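Vanags Street Community Garden — General Meeting Minutes
January 19, 2020

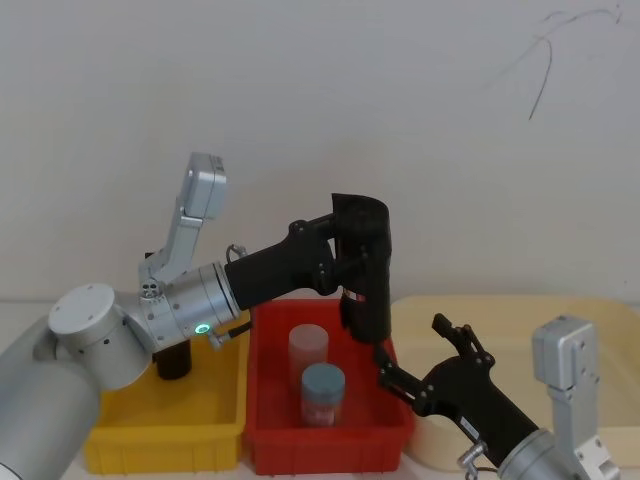 White table with the colored bins, yellow one on the left.

Called to order a little after start time, people still finding chairs. Kęstutis Toom in the chair and also taking notes, so apologies for gaps. Quorum met. Last meeting's minutes approved, one correction: the fence quote was from Mavel Fencing, not Movow. Movow is the compost people.

1. Plots and renewals
Renewal letters went out. Most back. 80 plots on the map this year, same as last. Two going spare on the east side by the hydrant, both shady after lunch. Offer to waiting list first, then split into half plots if no takers. Question from the floor, can a current member take a second plot. Answer: not until the list has been asked. Some grumbling. Rule stays as is.
Reminder that a plot not started by the end of March gets a warning note, then reassigned. Last year we were soft on this and the north row was thistles till summer. Agreed to stick to it this time.

2. Water
Long one. Hose bib by the shed split in the cold snap. Shut off at the street valve for now, no leak at the meter. Replacement should be frost-proof type. Motion to spend up to $198 on parts, we do the labor. Seconded, passed, no one against.
Rain barrels — three in favor of adding more on the shed side, but gutter there sags and would need rehanging first. Tabled.
Discussion of watering hours. Evening people say pressure drops when everyone shows up after work. Suggestion to run odd and even plots on different evenings. Not popular. Left it at: be considerate, don't leave a sprinkler running and go home. Soaker hoses fine if you stay on site.

3. Fence
Mavel quote for the alley side came in higher than hoped. Covers posts and wire, not the gate. The gate is what actualy needs doing, it drags and the latch doesn't catch unless you lift it. Agreed to ask for a gate-only price and get a second quote to compare. Meanwhile please lift and push. If you are last out, check it.
Deer got in twice in the fall. Somebody's chard, then everybody's chard.

4. Compost and mulch
Movow can deliver screened compost in early spring. Price same as last year if we take the full load. Drop has to go in the lot, not the grass, truck left ruts last time and they took until fall to level out. Need tarps. Need people with wheelbarrows. Sign-up sheet on the shed door once the date is firm.
Wood chips for paths — free ones from the tree crews come with trash in them. Still free. Vote was to take them and pick through.
Our own bins: left one finished and can be sifted, middle one cooking, right one is open for adding. No bread. No meat. No whole squash, please chop it. No glossy cardboard. Signs are faded, will be redone.

5. Seed swap
Set for March, in the hall. Same format as before, bring labeled packets, take what you'll use. Labels should have the variety and the year. "Tomato, good" is not a label. Anything older than a few years goes in the try-your-luck box.
Pindard Nursery has offered onion sets and a discount card for members. Accepted with thanks. Card is good on soil and pots, not on trees.
Request for a short talk on starting peppers indoors. Two members willing, will sort out between them. Coffee from the hall kitchen, bring your own mug.

6. Money
Balance read out. Fine for now, tight if the fence goes ahead in full. Dues unchanged. Key deposit unchanged. Late dues — a few from last season still out, letters to go one more time and then plot lapses. Proposal to set aside $100 for tool repair, mainly the big tiller and new handles for the forks. Passed.
Grant application: draft is written, needs a site plan and two photos of the raised beds. Anyone with a decent summer photo, send it in.

7. Raised beds
Boards on the two oldest accessible beds are soft at the corners. Cedar preferred, costs more. Somone asked about concrete block instead, cheaper but rough on hands and elbows if you're leaning on it. Get prices for both and bring to next meeting. Paths next to those beds need to be kept clear, please don't park carts there.

8. Other business
Shed combination changes on the first of March. New one will go out with the renewal receipts, don't post it in the group chat.
Lost: green-handled pruners, a kneeling pad. Found: one left glove, again.
Bees — hive owner asks that no one spray anything near the south corner. Any spraying at all, check the garden rules first.
Dogs on leash, old rule, still a rule.
Request for a bench under the mulberry. General liking for it, less for the berries landing on it. Carried over.

Adjourned. Chairs stacked. Next meeting same place, agenda items to Kęstutis a week ahead please.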